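Countertop arm kit from Patix: notes from a loan unit

Patix has put its Govow kit on general sale this October, and we had one on loan for long enough to form a view. It is a single small arm with a two-finger gripper, a clamp for the edge of a worktop, a camera and a licence for the Laxdal control software. It is sold to people who want to teach an arm simple kitchen and bench jobs without writing much code.

Setting up took most of a morning. The clamp is solid and the cables are long enough, but the printed guide covers an older version of the software and two of the menus have since moved. Calibration asks you to touch the gripper to 4 points on the surface and then runs by itself. We had to repeat it once after leaning on the worktop.

The software is built around short tasks that you show to the arm by hand. Patix suggests starting with the stick transfer, in which the arm takes a thin stick out of one cup and puts it in another. We used a light blue plastic cup and a wooden one, set well apart on a grey speckled worktop, with a pink stick standing in the wooden cup. The stick leans, so the gripper has to come in at an angle. 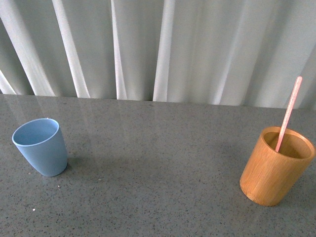 How it did

We gave it 15 demonstrations and then let it run 100 attempts, moving the cups a little between each. It finished nearly 80 of them. Most of the misses came at the second cup, where the lower end of the stick caught the rim. Picking up was better than we expected from a gripper at this price.

Glossy surfaces gave it some trouble. On bright afternoons the depth view showed patches in the worktop that were not there, and the arm slowed down near them. Support at Patix told us to lower the camera exposure - a slider on the second settings page - and that helped.

What is missing

There is no carry case, and spare finger pads come only from Ganell, the distributor, in packs of 2. The emergency stop is on a short lead and we would have liked it longer. Recorded tasks can be exported, but only one at a time.

Readers who already own the earlier arm can buy the new gripper and licence separately. Ganell is taking orders now and will lend a unit to clubs and colleges on request.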